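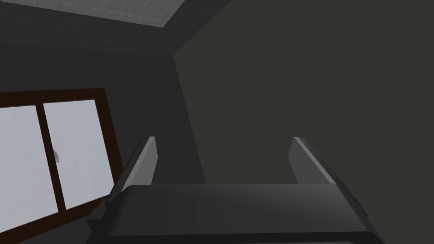
Figure 3. Wrist view in the simulator, fingers open, window to the left.

Unit 3: Teleoperation, or Driving by Wrist

In Unit 2 you taught the arm by grabbing it and pushing it around, and most of you got a decent demo by the second try. Teleoperation takes longer to get used to. Your hand is on the controller, the arm is somewhere else, and your only eyes are on the wrist.

Study Figure 3 before you come to lab. You get two fingers, a wall, a window and a bit of ceiling. You do not get the table. If this is your view when an episode starts, tilt the wrist until you can see what you plan to pick up. Every term a few people go hunting for the block by feel, and the Wedeck simulator charges them for each collision.

Some things to keep in mind:

The camera turns when the wrist turns. Push the stick left after a half roll and the picture will disagree with you. Switch to the tool frame in the Breltano menu if this makes you seasick.

Use the window to get your bearings. The dark wall looks much the same wherever you point at it, and so will your demos.

Pauses get recorded. The policy will learn your hesitation faithfully, long after it has failed to learn the grasp. If you need to think, hit pause first - thinking with the recorder on is how we got the Poojary set, 1406 episodes of an arm considering its options.

Open the fingers before the approach. Closing them is one button and easy to bump.

What to hand in

One folder of demos for the block task, 400 time steps at most per episode. Anything over 1000 is rejected by the upload script, which has no sense of humor. Keep your failed episodes in a separate folder, labeled as failures. We use them in Unit 4, and yours will be more educational than you'd like.

Reading: the Kindbridge lab manual, section on control frames. Skip the part on gloves.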